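Thursday 28th February
Glaze bench, Niltville workshop

Carried on with the pale green. The last batch crawled on the rims, so today was all about the sieving and the thickness. Mixed 1000 g dry of the Todau base with 1000 g of water, left it to slake over lunch, then put it through the 100 mesh twice. A fair bit of white grit stayed behind the first time, next to nothing the second. I think we have been skipping the second pass and paying for it.

Dipped 14 test tiles in the Sisay stoneware, all bisque from the same firing. Half were wiped with a damp sponge beforehand and left to dry on the rack, the other half went in dusty as they came off the shelf. Backs are marked W and D in iron oxide. Please don't rub them when you move them, the oxide comes off on your fingers.

Dip was a count of three for everything. The glaze felt thicker by the end of the run and I had to stir between tiles. It settles fast – there is a hard layer on the bottom of the bucket within minutes if you leave it. Have put Epsom salts on the shopping list. If anyone has some at home, a teaspoon would do for a trial.

Kiln: top shelf is still slow. Cones from the last firing are on the windowsill, bottom one flat, middle one about right, top one barely leaning. I have moved the tiles to the middle and filled the top with bisque-only stuff for now. The element on the left side wants looking at before we do another full glaze load.

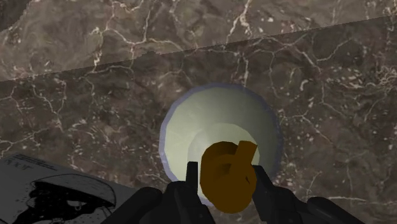

Rims next. On the bowls the second colour goes over the green while the green is still a bit damp, and that is where I suspect the trouble starts. Will try waiting until it is dusty to the touch, and waxing the line instead of trusting a steady hand. Three bowls set aside for it on the lower rack, please leave them.

Storeo order came without the cobalt carbonate. Rang them, it is on back order until they don't know when. We have enough left in the small jar for the blue trials but not for a bucket.

To do:
Label the new bucket properly, lid and side
Wash the 100 mesh, it was put away dirty
Weigh what is left of the china clay
Unpack tiles when the kiln is under 100, not before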